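Council chamber lockout, what happened and what didn't
Bosomley Community Board > Local Government

ridgeline_tom
Posted December 4, 2023

Starting a new thread because the old one got too long to follow. For anyone who missed the meeting: the vote on removing Aurelio Palacios as council president was on the agenda as item 9. Before they got to it, a group came in through the side door, stood in front of the dais, and would not sit down. The clerk's desk was blocked. Sarahí Meléndez was chairing and called a recess. When the council came back, there was no quorum, so item 9 was never taken up.

The rule as I read it is that the item carries over to the next regular meeting. Palacios stays president until then. Does anyone read it another way?

pkwy_resident
That's how I read it too. The public notice had already gone out, so I don't think they have to post it again, just list it under old business.

Ochoa_St_Dan
You left out why people came in the side door. The front doors were locked. I was out there for 90 minutes with a sign-up card in my hand. They told us the room was at its limit, which is 131 by the sign on the wall, and there were empty seats in the back two rows. You could see them through the glass.

ridgeline_tom
I didn't know about the front doors. I was already inside. But blocking the clerk's desk is a separate thing from getting into the room.

Ochoa_St_Dan
People were standing because there was no clear space to sit by then. I didn't see anyone touch the desk.

marge_in_utik
I watched the stream from home. A man in a tan coat put both hands on the desk and leaned over it. The clerk got up and moved. I wouldn't call it a riot but I wouldn't call it nothing.

Dan, did you file anything about the doors? There is a form for it. My neighbor used it in April when the Utik annexation hearing got moved with no notice, and she did get a written answer.

Ochoa_St_Dan
Not yet. I will.

fourth_ward_phil
The lockout and the crowd are both side issues. Two members left during the recess and did not come back. That is what killed the vote. If they had stayed there would have been a quorum, crowd or no crowd. Ask them why they went home.

pkwy_resident
One of them said in the hallway that she didn't feel safe. I think she gets to make that call.

fourth_ward_phil
She can make that call. The other one was at the diner on Ochoa Street before the recess was even over. My brother-in-law was at the next table.

ridgeline_tom
Let's keep where people eat out of it unless somebody has it firsthand.

fourth_ward_phil
Fine. The minutes will show who was absent at the second roll call.

marge_in_utik
Has anyone seen the draft minutes? The council page still has the old ones up.

skidia_sue
Called the clerk's office this morning. Draft minutes go up with the next packet. They also said the petition against Palacios has 360 signatures and they have checked 100 of them so far. The petition is separate from item 9 and needs its own vote.

I also asked about the side door. The person I spoke to said it is supposed to stay unlocked during meetings because it is a fire exit, so nobody "broke in" as some people on here have been saying.

Ochoa_St_Dan
Thank you. I've been trying to say that.

ridgeline_tom
OK, fair. I changed "forced their way in" to "came in" in my first post.

pkwy_resident
I still think the chair handled it about as well as she could. Meléndez didn't raise her voice and she didn't have anyone dragged out.

fourth_ward_phil
She should have called the roll before the recess. Then it would be on record that they had the numbers.

skidia_sue
Different subject, but the Skidia ward meeting is still on for next week, 7 pm, usual room. Bring your own coffee.

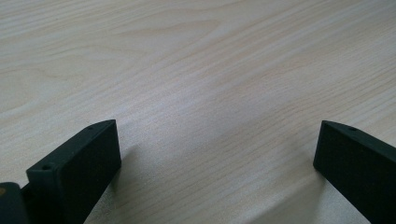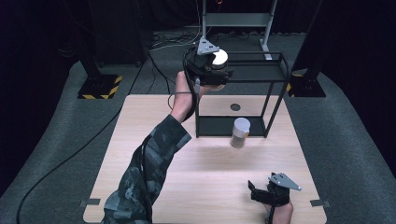
Light wood tabletop in both, black metal frame in the second.

marge_in_utik
Thanks Sue. Is the ward meeting taking public comment, or is it only the road budget?

skidia_sue
Both. Road budget first, then comment, three minutes each.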